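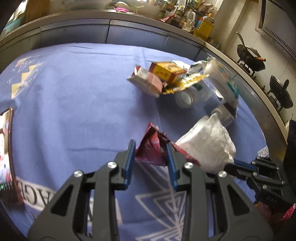
Who is going to clear the tables once the grippers are on the day shift? The same people who clear them now, for at least the first 13 weeks, with the grippers taking the wrappers and light packaging and the staff taking everything else.

I put that at the top as it was the only thing anyone asked me at the Stultlow site, and I'd sooner answer it once on the list than eight times in the corridor. The longer reply is underneath, for those with a tea break to fill.

On 4 November's thread the kitchen team wrote:

> We have read the Losodari notice twice and still can't tell what it means for
> us. It says clearing will be "shared between people and equipment". Shared
> how? If it picks up the crisp packets and we pick up the soup, that is not
> sharing, that is us getting the soup. Also, will we be timed against it? And
> who gets the blame if it throws away somebody's phone?

Taking these in order of how much I enjoyed them.

The soup. Yes, you are getting the soup. The grippers are set up for packaging: foil, film, cartons, empty bottles if they're lying somewhere sensible. Soft crumpled plastic is the awkward one, having no fixed shape and no good place to take hold of it, and it happens to be most of what people leave behind. Liquids, crockery and anything on a hob stay with humans. I did ask Urrego whether this would be reflected in the job descriptions. They said the wording was "under review", so I've asked to see it before it goes anywhere near a contract.

Timing. No. I have this in writing, and I'll forward it to anyone who wants it. The equipment logs its own pick-ups and nothing about the person beside it. For what it's worth, a person on the Homora floor clears a messy table in 45 seconds and the target for the grippers is 800. I don't think anybody should feel hurried.

The phone. Phones, keys, glasses and lanyards count as "leave alone" items, and if one is on the table the grippers work round it. If something does go in the bin, it gets written up as an equipment fault and not as a mark against whoever was on shift. I had to ask three times for that sentence, so please make use of it.

What does change, and I'd like people to read this bit even if they skip the rest:

The late clear moves from the end of the shift to the middle, so the lunch tables get done while someone is there to keep an eye on things. Keeping an eye on things is work. It goes on the rota as work, with a name against it, and you can't be doing the wash-up at the same time. If you're asked to do both, tell me.

There are 21 training places, paid, in two lots. The training consists mainly of learning how to stop the thing, how to restart it, and how to tell a snag from a fault. It takes a morning — bring a jumper, the room at Stultlow is arctic.

Nobody's hours go down before the review. After the review I can't promise, and I'd be suspicious of anyone who did. We've asked for the figures a fortnight beforehand so that we can argue about them properly.

Replies to the list please, unless it's about the soup.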